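Print
E-mail

Progress report to the Fornia fund
Cloth handling and folding, Jarkport workroom
Prepared by Delia Lucero for Jayanthi Acharya, Gradard
4 December 2024

The second stage of the grant runs from July and covers the folding and sorting of household cloths. The first stage, on hanging and drying, was reported separately and is closed.

Since July we have logged 1404 folds. Each entry records the colour of the cloth, the type of fold and whether a second attempt was needed. The log was moved to the new template in the first month, so all entries can be compared.

Plain cloths without a hem are going well. Hemmed cloths take longer. The hem is stiffer than the rest of the fabric and the layers tend to shift at the corner, which leaves a small ridge. We now treat corner alignment as a separate line in the log – it was hidden under "general finish" before.

Work on the butcher-block table, and the yellow cloth: 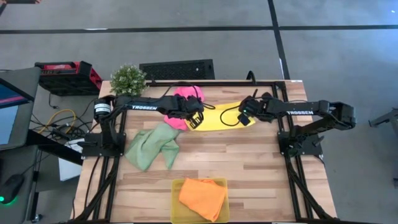
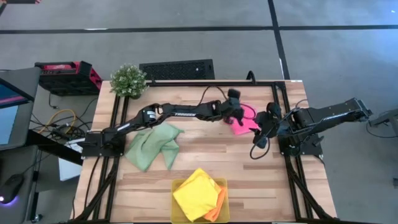
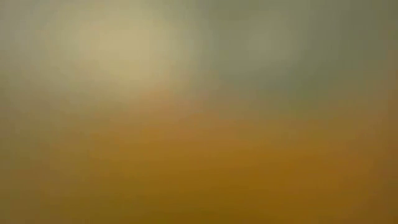
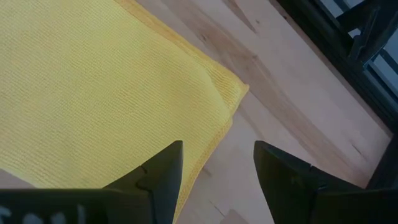

The colours were chosen so that cloths can be told apart quickly in the log. We started with white and grey and had too many mixed entries. Changing over cost us two days, including relabelling the storage shelves.

Supplies are on budget. We bought 40 cloths from Skoryk in the first order and have not needed a second. The older ones have softened with washing and fold differently from new ones, so we have begun noting the number of washes. I would like to keep a few unwashed for comparison until the end of the grant.

Two items are behind schedule. The written folding guide is in draft but still lacks the section on large towels. The sorting trial has not started, as we gave the time to hemmed cloths. I propose moving it to the next period at no extra cost.

We ask Gradard to confirm the change of dates for the sorting trial and to say whether the wash records should go in the main report or in an appendix. The draft guide can be sent on request.

Delia Lucero
Jarkport

Print
E-mail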